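Dining room: carved chairs, dark gloss table, window light
Forum > Furniture Care > Finishes and Upholstery

tessellate_k
Started 2nd November

I have a set of carved dining chairs to sort out before February. Frames are reddish-brown polished wood, back panels are light fabric. The table has a very dark gloss top that shows everything when the curtains are open.

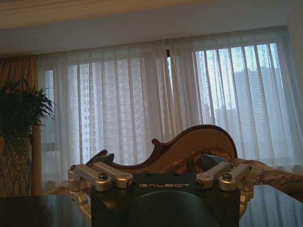 The frames feel slightly tacky along the carving. Previous owner used Rekotis cream polish, probably for years. I want to strip the buildup without touching the color or wicking anything into the fabric. Quote from a local shop is 769 for the set, frames only.

gluepot_553
Reply 1

Test the finish first. One drop of denatured alcohol on the underside of a seat rail, wait a minute. If it softens, you have shellac and alcohol is off the table. Odorless mineral spirits will lift wax in either case. Cotton swabs in the scrolls, no brushes near the fabric.

Lucinda Kapoor
Reply 2

Agree on the test, disagree on swabs alone. They leave residue in the tight curls. I use a soft artist's brush, barely damp, and slide a strip of polyester film between wood and upholstery. Never had a wicking problem.

gluepot_553
Reply 3

Film works on a flat edge. On a curved crest it lifts and the solvent runs behind it. I have replaced two panels for people who did this.

tessellate_k
Reply 4

Alcohol test done: it softened. Mineral spirits it is. Second question is light. The window gets strong afternoon sun and I would like to protect the fabric. Options are a liner behind the existing curtains or Hakolmont UV film on the glass. The ceiling is beige, so I would prefer a liner in a similar tone to pure white.

Lucinda Kapoor
Reply 5

Film. A liner only works while it is closed, and you will open it. Film cuts UV but not all visible light, so fading slows down — it does not stop.

sarmiento_rd
Reply 6

Liner, and rotate the chairs. Film can void the warranty on some sealed glass units. Check with the window maker first.

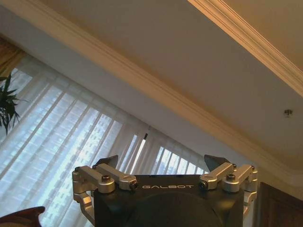 Summary of steps so far (edited by tessellate_k)

1. Mineral spirits on the frames, one chair at a time.
2. Thin coat of clear paste wax, buffed after it hazes.
3. Call the window maker about film.
4. Leave the tabletop alone except for a damp microfiber cloth.

gluepot_553
Reply 7

Step 2 can wait a week. Let the solvent clear out of the carving first.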